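Home | Products | Software | News | Careers | Contact

PRESS RELEASE

Clarkberg releases Flaltetti 4, grasp planning software for small-batch handling

VUNDONWOOD, October - Clarkberg has announced the general release of Flaltetti 4, the latest version of its planning and perception software for two-finger grippers. The release is available to all existing licence holders from Saturday.

Flaltetti 4 replaces the fixed approach paths of earlier versions with a planner that works out each movement from the current camera view. Where an item lies inside or beside an open container, the software checks the route of both fingers before the wrist begins to move, and offers the operator up to 3 alternatives if the first is blocked. Wire baskets and mesh trays, which the previous version often read as solid walls, are now handled by a separate perception module.

"Our customers asked for software that copes with an ordinary table and ordinary containers," said Ildikó Szekeres, Head of Software at Clarkberg. "Version 4 was written with that request in front of us, and a good deal of older code has been retired as a result."

The new planner was developed with Szabó, the packing equipment supplier, and was tested on 1,486 recorded grasps of household and stockroom goods. Each recording was reviewed by the evaluation group under Philomena Issahaku before being admitted to the test set.
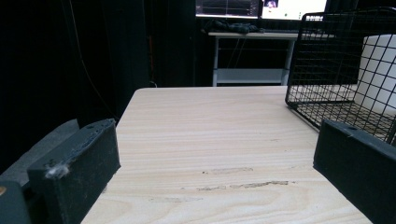
Recordings may be replayed in the accompanying desktop tool, which plots finger opening and wrist position against time. Engineers can mark the point at which a plan was abandoned, change a single setting and run the planner again on the same data. The tool keeps the last 20 runs of each recording for comparison - older runs can be exported as plain text.

Flaltetti 4 reads configuration files from version 3 without conversion. Support for version 3 will continue for existing contracts.

Training sessions for integrators will be held at the Vundonwood office and led by Attila Boros. Places may be reserved through the customer portal.

Media enquiries: Réka Balogh, Communications Office, Clarkberg, Vundonwood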